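This site uses cookies to keep you signed in to the list archive. Accept | Settings

Re: [erkmont-home] Cleaning painted desks

From: Nandini Murthy

Hi all,

Dinesh asked which kind of desk I meant. A white one with a matte top, along these lines:
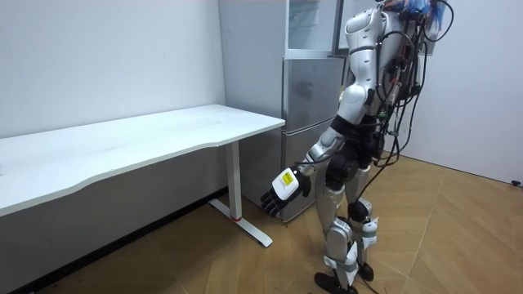
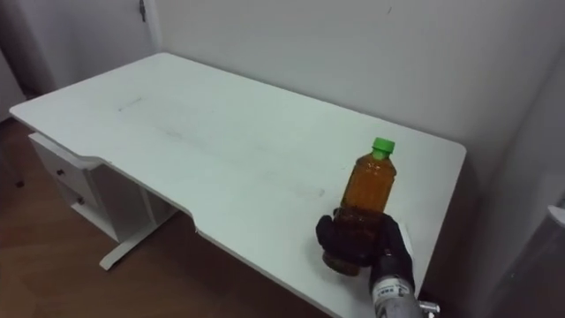 White desk on parquet; the second picture has the grey smudges on the top.

Dinesh Panicker wrote:
> I used a melamine sponge on mine and now there is
> a shiny spot 8 inches wide. Does it wear off? Would
> wax hide it?

It won't wear off. The sponge is a very fine abrasive and it polishes a matte finish. Wax will make the rest shiny too, and unevenly.

For ordinary marks I use warm water with a few drops of dish soap, a soft cloth, then a dry cloth. Pencil comes off with a white vinyl eraser. Ink is harder. Valentin got some off with rubbing alcohol, but test it under the edge first.

If the shine bothers you, Kumaresan paid $39 for a desk mat in January and is happy with it. Repainting is a lot of work for one spot.

Does anyone still have the paint notes Shinji posted? I can't find them in the archive.

Nandini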